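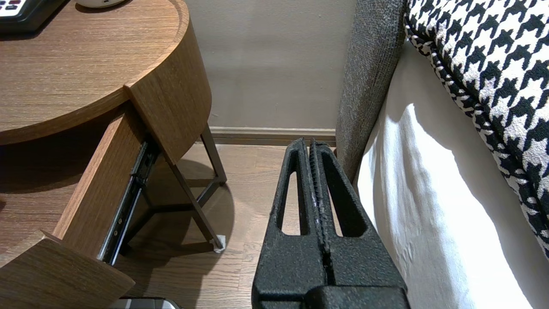
Page last changed: May 29, 2018

Planner says "start state in collision" next to an open drawer, but nothing is touching

Hala Benmoussa

Hello all, and thank you in advance for reading, as I know I go on a bit. I am running a Grusard arm with the Pluma planner and a small depth camera on the wrist, and the job is tidying up in a bedroom: open the bedside drawer, put something in, close it again. Opening is fine. Putting things in is mostly fine. What I can't get past is the bit afterwards, when the gripper has come round between the nightstand and the bed and needs to find its way back out to push the drawer shut.

Pluma refuses to plan from there. It says the start state is in collision, and when I ask it to name the pair it gives me the left finger and "octree", so it is the live map that is upsetting it and not one of the shapes I added by hand. The gap is narrow, I admit, with the upholstered bed panel close to the fingers on the right and the drawer on the left, but there is daylight on both sides and I have moved through tighter places than this with the map switched off.

When I look at the map in the viewer there is a little clump of occupied cells right where the fingers are, and another ragged bit hanging off the drawer side. They come back every time I clear them. I am using cells of two centimetres, the self filter is on with the default padding, and the map takes in 3000 points per update after thinning. I have tried raising the planning time and it makes no difference at all, which I suppose makes sense if it never starts. Am I missing a setting, or have I misunderstood how the self filter is supposed to work? I would rather not turn the map off, as the bed is soft and I don't want to find the blanket wrapped round the wrist.

peg_and_batten

Have you tried clearing the octree before you plan? There is a service call for it. Works for me on Vikeck, though I only use that on a table top and not in a bedroom.

marsh_lantern

Hello Hala, what a nicely laid out problem. I think you have two separate things going on, and clearing the map won't cure either of them for long, as you have found.

The first is the fingers. Look at the cutouts near the tips: you can see the floor straight through them. If your finger model has those holes in it, then the self filter quite rightly keeps the points it sees through them, but the depth camera is not so tidy. Round the rim of a hole it blends the near surface with the far one and gives you points floating somewhere behind the finger, outside your padding. They land in the map as real obstacles, and then the arm moves a touch and is standing in them. My advice is to give the filter its own copy of the finger mesh with the cutouts filled in solid, and also to mask out that part of the depth picture altogether. The camera doesn't move in relation to the finger bases, so one mask does for the closed position. You will want a second one for open, and I switch between them from the gripper joint reading.

The second is the ragged bit by the drawer, and there I would be suspicious of the metal slide along the side. Bare metal rails are miserable for many depth cameras. You get gaps, and you get points in places where there is nothing. I would add the drawer as a proper moving shape in the Pluma scene, with a plain box for the side that covers the rail as well, and tell the map to ignore points inside it. Update the box from how far you pulled the drawer — don't leave it at the closed position, or you will have a lovely clean map and a bruised finger.

Do both before you touch the padding. I once padded everything until the false collisions went away, and then of course the arm couldn't fit into any gap at all, and I lost most of a December to it. Also check the time stamps between the joint states and the depth picture. Mine were 200 milliseconds apart and the filter was cutting out the place where the gripper had been a moment before.

Hala Benmoussa

Oh, thank you so much, this was a great help! The solid fingers and the mask together got rid of the clump, and Pluma now plans its way out without complaint. My time stamps were a little out too, though not as badly as yours. The drawer box is half done: it follows the drawer when the arm pulls it, but if I nudge the drawer by hand the box stays behind, so I still need some way of measuring it from the camera. I'll start a new thread for that one, as this has got long enough.

peg_and_batten

Glad it's sorted. If you do start the drawer thread, please put a link to it here, I have a cupboard door with the same trouble.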